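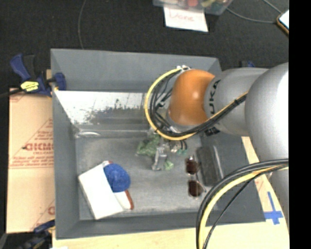

Fonum Manipulation Lab - Workshop Tips

Teaching picks by hand and by remote

Clamp the bin before the first demo. A bin that creeps between runs spoils every position taught before it moved. Check the clamps again at lunch.

Dress the cables with a wide loop at the last joint. Turn the wrist through its full range by hand and watch for snags on the rim.

Hand guiding works for the approach. Switch to the remote for the final drop to the bin floor and keep the speed at 11 percent or lower. Pause before closing the gripper so the log shows a clean break between moving and grasping.

Mix the contents. Eyewear, flat boxes and crumpled film all need different grips. Shuffle after every 3 picks.

Delete bad demos the same day. Of 974 recorded on the Lustar job, Colton Bergeron kept 554, and the policy trained better on those than on the full set.

Tape marks on the table are for setup - do not peel them. Spare tape is in the Dunne cabinet. Log sheet questions go to Ravinder Desjardins.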